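# Kiretport Two-Arm Tidy Set

Posted in December by the Enedby student robotics club
4 min read

Two arms, one small room's worth of clutter, and a set of drawers to work with. We've been recording this all term and we're so happy to finally put it somewhere other people can get at it! 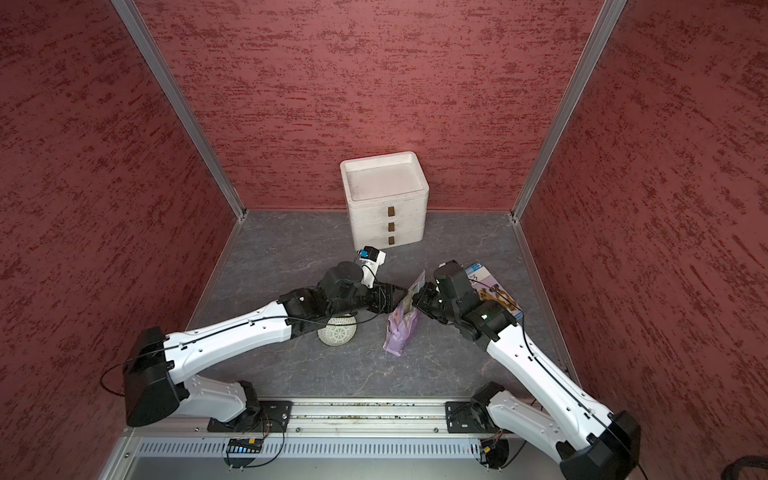
The club meets after classes at the Kiretport building, and we wanted a project where everybody could take a turn driving, including people who joined with no coding at all. Tidying turned out to be perfect for that. Everyone already knows what a tidy floor looks like, so a new member can sit down and start making useful recordings on their first evening (and usually doesn't want to get up again).

## What you get

The set has 400 episodes. Each one is a single attempt at a single instruction, driven by a club member with a pair of leader arms. Of those, 129 need both arms to work together and the rest can be done with one, although the other arm is always powered and recorded.

Every episode folder holds:

- video from the fixed camera and from the wrist view
- joint positions and gripper opening for both arms
- the instruction as plain text
- a `result` field, which is `done`, `partial` or `failed`
- `notes.txt`, if the driver had anything to say

Please do read the notes. Some are one word and some are half a page, and they're the best part of the whole thing if you're trying to work out why a motion looks odd.

## The tasks

There are four task families:

1. `drawer`: open a named drawer (top, middle or bottom), put something in or take something out, close it
2. `bag`: pick up or move a snack bag, with one gripper or with both
3. `box`: stand a small cardboard box up, lay it down, or move it next to something
4. `ball`: move a decorative ball without letting it get away

The bags gave us the most trouble and the most fun. They crinkle and slide, and they change shape every time you squeeze them, so a grip that was fine in one episode is useless in the next. For two-gripper bag episodes the label `hold` begins when the driver calls it, so expect it to run a bit early or late depending on who was in the chair.

Drawer names always count from the top down. We mixed this up in the first batch and relabeled the whole thing by hand over one long evening with a lot of pizza.

## The workspace

Left and right are as the fixed camera sees them, everywhere in the files. The left arm is `arm_0` and the right arm is `arm_1`. Both are bolted to the rail at the front, facing the drawer organizer at the back, and the walls on the other three sides are a mottled rose red over a gray marble-patterned floor. We love the red. It does mean that a model trained only on our recordings may get attached to it, so mix in something else if your own setup is plain.

The organizer is not fastened down. Pull a drawer too hard and the whole unit can slide. We kept those episodes and tagged them `shifted`, and they're great practice for anybody working on recovery.

## Getting started

Unpack the archive and point the loader at the top folder:

 python load.py --root kiretport_tidy --family bag

Leave off `--family` to load everything. The loader skips failed episodes unless you add `--keep-failed`. If you only want two-arm work, use `--both`.

We wrote a small viewer called Gyamfi that plays the videos next to the joint plots. It lives in `tools/gyamfi` and it's a bit rough, but scrubbing back and forth through an episode is so much nicer than staring at columns of numbers. The arrow keys step one frame at a time and the space bar pauses.

## Suggested split

`splits/enness.json` is the split we used for our Enness challenge entry. It keeps whole recording sessions together, so the test episodes come from sessions the model never saw. Please use this one if you want to compare with us. A random split will give you nicer scores, and we fooled ourselves with one for 2 weeks.

## Known problems

- Drivers have habits. Some open the gripper all the way every time, others barely at all. Driver IDs are random letters, but they're consistent across the set, so you can filter on them.
- In some `ball` episodes an arm hides the ball for long stretches of the fixed view.
- Gripper opening is in raw motor units. A conversion script is on our list.
- The time stamps on the first batch can be off by a frame between cameras. `tools/align.py` fixes most of it.
- The `partial` label was a judgment call. When a drawer was left slightly open, some drivers marked it `done`.

## Using it

Free for class projects, research and plain tinkering. Credit the Enedby student robotics club, and if you train something on it, send us a video! We play them at the start of meetings.

Fixes to labels are very welcome. Open an issue with the episode number and the field you think is wrong, and we'll take a look at the next club night.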